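Flultwood Growers Help > Preserving and honey

Creamed honey separating after a month in the jar
Posted by Libor Ondrejka, January

I process a small amount of honey each autumn and cream part of it with a seed from the previous batch. This year's lot set properly, then after a month a liquid layer formed on top. The honey came off as capped frames and I did not heat it before seeding. Jars are 400 g, stored in the pantry. The layer is more than a finger deep in the worst jar.

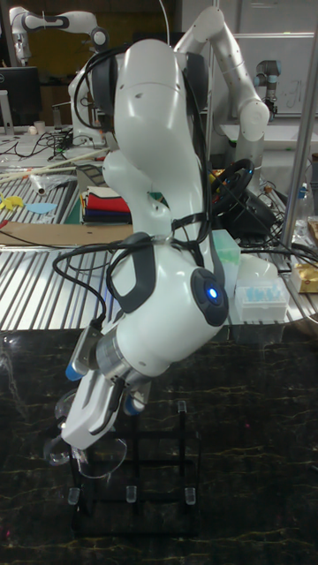 Is a separated jar still safe to eat?

Smell it first. If it is sour or yeasty, or there is foam under the lid, it has started to ferment and should be kept for baking or mead. If it smells normal, stir it and use it early. The liquid layer holds more water than the set part, so that is where fermentation begins.

Answer 1, from Nondton

Check moisture with a refractometer. Anything over 18 per cent is a risk for creamed honey. Then check storage temperature. Creamed honey softens well below the temperature most people expect, and a pantry that backs onto an oven is too warm. Mine separated in the same way until I moved it to the cellar.

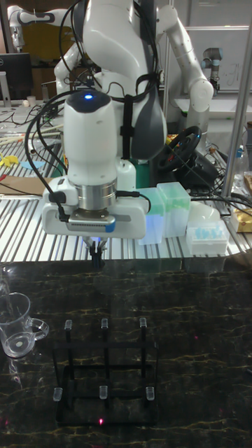 Gripper above the tabletop.

To fix the batch, warm the jars in a water bath at 38 degrees until the honey is soft enough to stir, mix, and put them somewhere cool. Do not let it go clear or you will lose the fine crystal and have to seed again. 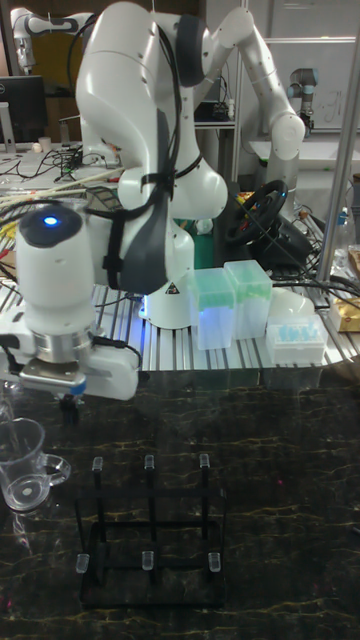
Paulík: I would not rewarm at all if the moisture is high. Stir it cold with a stiff spoon, put it in the fridge and eat it. Warming a wet honey only gives the yeast a better start.

Answer 2

mine does this every year, just stir it
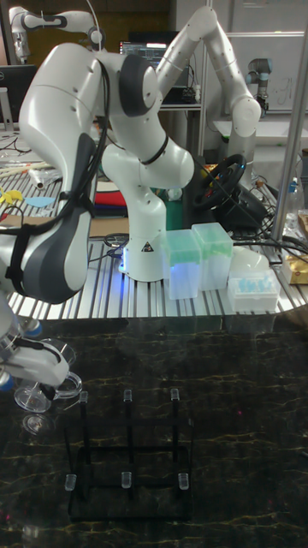
Robot arms, one holding a clear glass cup.

Last updated: January

Related questions
Straining wax cappings without a press
Lakero extractor leaking at the gate
Why has my honey set hard in the bucket?
Drying frames before storage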